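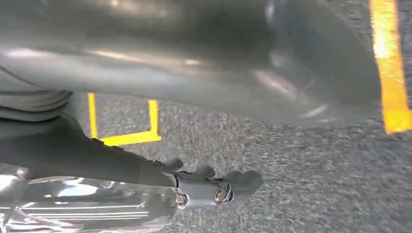
Dr. Henrike Wolbers
Lehrbeauftragte für Materialkunde im Innenausbau

Textile Bodenbeläge im Objektbereich
Begleitskript zur Vorlesung, Teil 2
Stand: 6. Oktober 2006

1. Einordnung

Textile Bodenbeläge werden nach Herstellungsverfahren, Polmaterial und Art der Verlegung unterschieden. Für Büro- und Verwaltungsbauten sind vor allem getuftete Beläge und Nadelvlies von Bedeutung. Gewebte Ware wird wegen des höheren Preises vorwiegend in Repräsentationsräumen eingesetzt.

2. Farbe und Musterung

Melierte und gesprenkelte Beläge lassen leichte Verschmutzungen weniger hervortreten als einfarbige. Mittlere Grautöne haben sich in stark begangenen Bereichen bewährt. Sehr helle und sehr dunkle Flächen zeigen Fussel und Laufstraßen deutlich früher. Die Farbwahl ist stets am Muster und unter der vorgesehenen Beleuchtung zu treffen -- glänzende Möbeloberflächen in der Umgebung können den Eindruck erheblich verändern.

3. Flächenermittlung

Bei Bahnenware ist der Verschnitt gesondert auszuweisen. Als Übungsobjekt dient das Verwaltungsgebäude Stulletti mit einer zu belegenden Nettofläche von 1062 m². Zu vergleichen sind die Bahnenware Fodivel und die Fliesenware Plitasel. Die Grundrisse liegen im Sekretariat zur Abholung bereit. Türnischen werden mitgerechnet, fest eingebaute Schränke abgezogen.

4. Untergrund

Der Untergrund muss eben, trocken, rissfrei und sauber sein. Die Restfeuchte ist vor Beginn der Arbeiten zu messen und zu protokollieren. Alte Klebstoffreste sind vollständig zu entfernen. Bei Fußbodenheizung ist zusätzlich das Aufheizprotokoll anzufordern.

5. Pflege

Zu unterscheiden sind Unterhalts-, Zwischen- und Grundreinigung. Die Grundreinigung erfolgt in der Regel durch Sprühextraktion; die Trocknungszeit ist im Belegungsplan zu berücksichtigen. Sauberlaufzonen gehören bereits in die Entwurfsplanung.

Hinweis zur Übung

Die Ausarbeitung umfasst Massenermittlung, Verlegeplan und Kostenvergleich. Erreichbar sind 100 Punkte. Abgabe im November, Raum Carroll -- verspätete Arbeiten werden nicht angenommen.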